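Speaker notes — "Where the blur goes: wrist views and the last few inches"
Anselmo Sales, Meireles Lab
9 June 2022

Slide 1. Title

Say thank you to the organizers, and thank you to everyone who stayed through the coffee break. Mention that I'll leave time for questions, and that people should please wave at me if I start talking too fast, because I do that when I'm happy with a result, and I'm fairly happy with this one.

Slide 2. The problem

Start with the kitchen. We've been teaching an arm to do small counter chores: pick up a spoon, slide a cutting board over, put a cup back where it belongs. Most of our training data comes from people guiding the arm by hand, and people move quickly when a chore is boring. So a good share of what the wrist camera records is smeared. For years the usual advice, ours included, was to throw those pictures away before training. We had a sharpness filter, it was a few lines of code, and I don't think any of us had looked at it since the student who wrote it graduated.

(Pause. Somebody usually laughs, because they have the same filter.)

Slide 3. What we asked

The question for the Juler project was very plain. If we keep the blurred views and tell the model how fast the wrist was moving, does it reach better or worse than a model trained on the sharp ones alone? We had the joint speeds the whole time. They were sitting in the logs, already lined up with the video, and all we had to do was pass them in.

Slide 4. The data

1,972 guided episodes, collected between January and the spring, on two counters. The one we call Bolholm is the bright one with the marble pattern, and it's the harder of the two, so I'll spend most of my time there. The other counter is plain gray and much kinder to everybody. We held out 246 episodes for testing and didn't touch them until the end.

Slide 5. Looking at one view

Leave this one up for a good while and let people look before talking. I like to ask the room what they'd do with it. Under the old filter it would have been gone, no question.

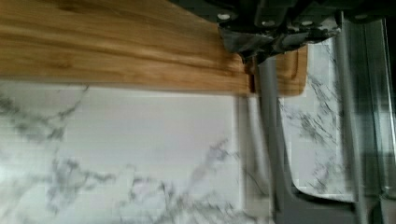
Slide 5: Open fingers over the marble pattern, with the corner of the cutting board behind. Note how soft the right finger is.

Now talk about what is still usable. The long edge of the board is a fairly straight line, and you can follow it all the way to where the left finger crosses in front. Warm wood against white stone is about the easiest contrast we could ask for. The veins are a different story. They fade out where the light is strong, and they're tangled between the fingers, and a model that tries to use them as landmarks can get itself into real trouble.

Point to the gap between the fingers. The old model had a bad habit of treating dark veining in that gap as a thing to be grasped. We have several logs of it closing very carefully on nothing at all. (Tell the spoon story here if the room is relaxed. Skip it if we're running behind.)

Slide 6. The method, quickly

Go easy on the math. Three sentences are plenty: the image goes through the encoder, the wrist speed goes in beside it, and the model learns how much to trust fine detail at that speed. When the wrist is moving fast it leans on big shapes and long edges. When it slows down, it goes back to the small stuff. Anyone who wants the equations can find them in the backup slides, and I'm glad to sit down with you afterward — I mean that, I'll be by the posters.

Slide 7. Results

On the held-out episodes, the model with blur and speed together made 43 fewer false closes than the filtered one. On the gray counter the two were nearly even, and I should say so clearly before someone asks. Blur without the speed input did worse than the filter, so please don't go home and simply delete your filter and then write to me about it.

Slide 8. What didn't work

We tried sharpening the images first, with a tool we'd built for the Huvwood arm. It made very pretty pictures and it invented edges. The model believed them. We gave that up after 11 training runs, which was probably five too many, but we'd grown attached.

Glare is still a problem. Where the white stone washes out, knowing the speed doesn't help, and I don't have a good answer yet. If somebody here does, I'd love to hear it.

Slide 9. Next

More counters, darker ones especially. Gloves on the people guiding the arm, to see whether they move differently. And we'd like to try tasks where the board itself is being pushed, so that the long edge we've come to rely on is moving too.

Slide 10. Thanks

Thank the students by name from the slide, slowly, and look up while doing it. Then questions. Backup slides start at 12 — equations first, then the gray counter tables.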